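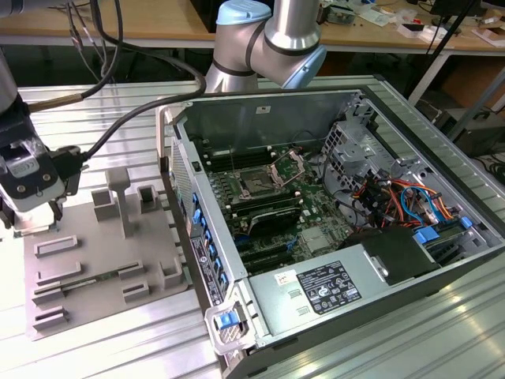
La torre abierta y tumbada, con el zócalo del procesador vacío y la palanca levantada.

Tiempo de lectura: 4 minutos

Usamos cookies propias y de terceros para mejorar tu visita. Si sigues navegando, entendemos que las aceptas.

Imprimir | Enviar por correo electrónico

Llevaba desde mayo diciendo que iba a abrir la estación de trabajo y en julio por fin me puse. Es una torre grande, de las que se hacían para oficinas de ingeniería, con todo lo que se puede tocar sin herramientas pintado de azul: los pestillos de las bahías, las pestañas que sujetan las tarjetas. La compré de segunda mano en Clorna por 147 euros, sin disco y sin tarjeta gráfica, y desde entonces me ha servido para guardar copias de seguridad y poco más.

La idea es cambiarle el procesador por uno con más núcleos. La placa lo admite si la BIOS está al día, y eso lo comprobé antes de desmontar nada. Conviene hacerlo en ese orden. Con el equipo ya abierto y sin procesador no hay manera de actualizarla, y en un foro leí a más de uno que había tenido que volver a montar el viejo.

Para trabajar la pongo de lado, con la placa mirando hacia arriba. De pie es incómodo y el disipador hace palanca sobre los tornillos. Desenchufo, pulso el botón de encendido unos segundos y espero un rato antes de quitar el panel. Después aflojo el disipador en cruz, un par de vueltas a cada tornillo, y lo giro un poco antes de tirar hacia arriba. Si la pasta está seca y se tira en vertical, el procesador puede salir pegado.

El zócalo es la parte que más respeto me da. Se suelta la palanca, se levanta el marco metálico y el procesador se coge por los bordes. Lo guardé en la caja de plástico en la que me llegó el nuevo. Mientras el zócalo está abierto no paso el aspirador ni soplo con aire comprimido, ni dejo tornillos cerca. Un contacto doblado y se acabó la placa.

La memoria va en dos bancos, uno a la izquierda del zócalo y otro más abajo en mi caso, y el manual pide llenarlos en un orden concreto. Hice una copia de esa página y la dejé en el cajón, porque cada vez que la busco en internet me sale la de otro modelo.

Lo peor son los cables. Los de la fuente salen por debajo de la jaula de discos en un manojo de colores, rojo, naranja, amarillo, azul y negro, y van a parar a conectores junto al borde de la placa. No los he ordenado todavía. Tengo unas bridas de velcro Gimness de 200 milímetros que sobran por todos lados, así que seguramente las cortaré por la mitad. La fuente la dejo como está.

La pasta térmica es una Çınar que tenía empezada. Pongo una gota en el centro, del tamaño de un guisante pequeño, y dejo que la presión del disipador haga lo demás. Los restos de la antigua los limpio con alcohol isopropílico y filtros de café, que no sueltan pelusa.

Gastos hasta ahora: 47 euros del procesador, usado, y 14 de un destornillador Flididetti de punta larga para llegar a los tornillos del disipador sin quitar nada más. El que tenía era demasiado corto.

Me queda decidir si aprovecho para poner una tarjeta con dos puertos de red o espero al otoño. También quiero cambiar la pila de la placa, que debe de ser la original. Cuando tenga las temperaturas en reposo y con carga las apunto en otra entrada, junto con el consumo medido en el enchufe.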